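Estamos à procura de uma pessoa para a receção e apoio administrativo da Orel, uma pequena escola de línguas para adultos que cresceu bastante mais depressa do que esperávamos - e ainda bem!

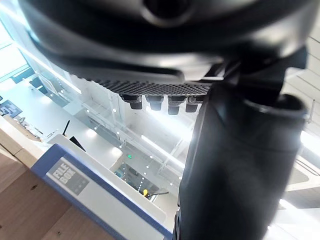

O trabalho é variado e pede sobretudo gosto por conversar: atender o telefone, receber inscrições, explicar os horários com paciência a quem vem pela primeira vez e ajudar os professores com as fotocópias e as folhas de presença. São 26 horas por semana, de tarde, e um domingo por mês nos dias de exame (compensado com folga, claro).
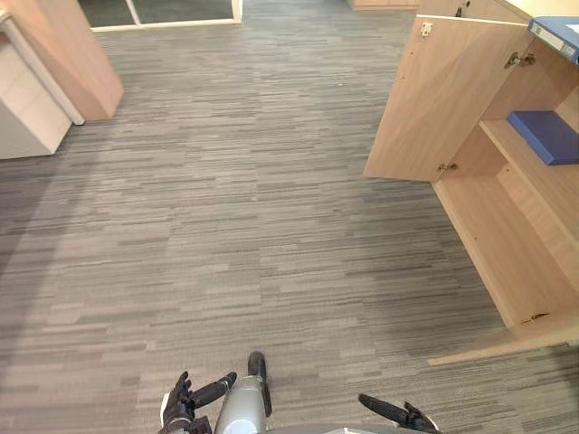

O QUE PEDIMOS

Português fluente, inglês suficiente para uma conversa ao balcão e à-vontade com folhas de cálculo. Usamos o programa Andex para as inscrições, mas damos formação a quem não o conhece. Experiência anterior é bem-vinda, embora não seja obrigatória.

O QUE OFERECEMOS

Contrato de trabalho, salário de 651 euros mensais, subsídio de refeição e um curso de línguas gratuito por ano, à escolha.
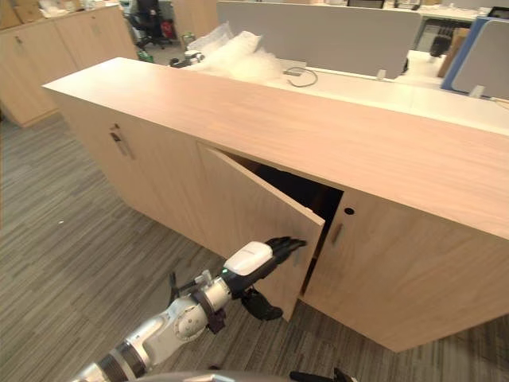

Armário baixo com portas em tom de carvalho claro

Envie-nos o seu currículo e umas linhas sobre si até ao fim de maio, ou deixe tudo em mão na receção. Respondemos a todas as candidaturas, mesmo que demoremos um bocadinho.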